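Ticket: Stock figures wrong after import, linen and soft furnishings
Product: Tetdale Stock, desktop version
Site: Vimholm branch
Priority: Normal
Status: Closed

Reported problem

After the May price list was imported, the stock screen shows every curtain in the Châu range with a quantity of zero. The stock report, run from the same machine, still shows the correct totals. Tills are selling the items without complaint but each sale produces a "below minimum" warning. There are 300 lines in the import file. Other ranges look fine, including the Femum bedding that was in the same file.

First reply from support

Please confirm whether the price list was imported with "Update existing" or "Replace existing". Please also send the import log, found under Tools, then History. Do not run the import again until we have looked at it.

Reply from branch

"Update existing" was used, as always. Log attached. It says 300 lines read, 300 lines accepted, no errors. We have restarted the program and the back office PC. No change.

Support notes

The log is clean, so the file was read properly. The stock report and the stock screen take their figures from different places. The report adds up movements (deliveries, sales, returns). The screen reads a stored total, which is quicker to load. When the two disagree, the stored total is nearly always the one at fault.

Asked the branch to open one product record and look at the Supplier Code box.

Reply from branch

The supplier code on the curtains reads "Ch?u". It used to have the proper accent. The code on the bedding is unchanged. The product pictures still open from the record, and the teal curtain comes up as it should.
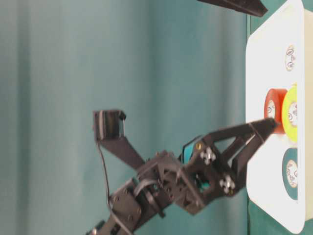 Cause

The supplier's spreadsheet was opened and saved again before the import, and the save changed the text encoding of the CSV file. The letter â was lost and replaced by a question mark. Tetdale Stock treats "Ch?u" as a new supplier. Stored totals are kept per product and per supplier, so a new total was started at zero for each curtain. The movements were never touched, and the report carried on giving the right answer.

Femum has no accented letters in its name and came through unharmed.

Steps taken

1. Branch made a backup from File, Backup Now, with all tills logged out.
2. Original price list downloaded again from the supplier's email and left unopened.
3. Imported with "Update existing" and the encoding set to UTF-8. The box is on the second page of the import window and is easy to miss.
4. Supplier codes checked on 4 curtain records. All correct.
5. Ran Tools, Rebuild Stored Totals. Took 8 minutes.
6. Deleted the stray "Ch?u" supplier. The program refused at first -- 3 open purchase orders had been raised against it. These were moved to the proper supplier and the delete then went through.

Result

Stock screen and stock report now agree for the curtains. A test sale and refund at till 2 gave no warning.

Further question from branch

Can the encoding be set once and remembered?

Answer

Not in the present version. It goes back to the Windows default each time the import window is closed. A saved import profile will hold the setting, and we have sent instructions for making one. If the price list has to be edited first, choose "CSV UTF-8" in the Save As list and not plain "CSV".

Branch confirmed the profile works. Ticket closed at 4.20pm.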